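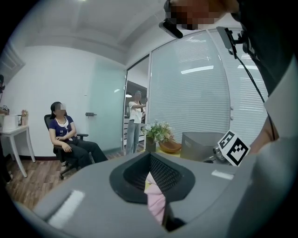 January, dye bench, 9:40 a.m.

Second run of the Malmont madder on cotton. Weighed 32 g of root and soaked it overnight in tap water. Alum mordant same as last run. Brought the pot up slowly and held it below a simmer for 111 minutes, longer than planned, as the phone rang.

Color came out browner than the first run. I suspect the water. The Irnetti filter is overdue, and the pot got too warm near the end.

Rinsed 3 times, last rinse still faintly orange. Hung on the back line, out of the sun.

To do: repeat with filtered water and a pinch of chalk. Cut test strips from the Lamrani cotton, same weight. Ask Relari if the next bag of root is from the same lot.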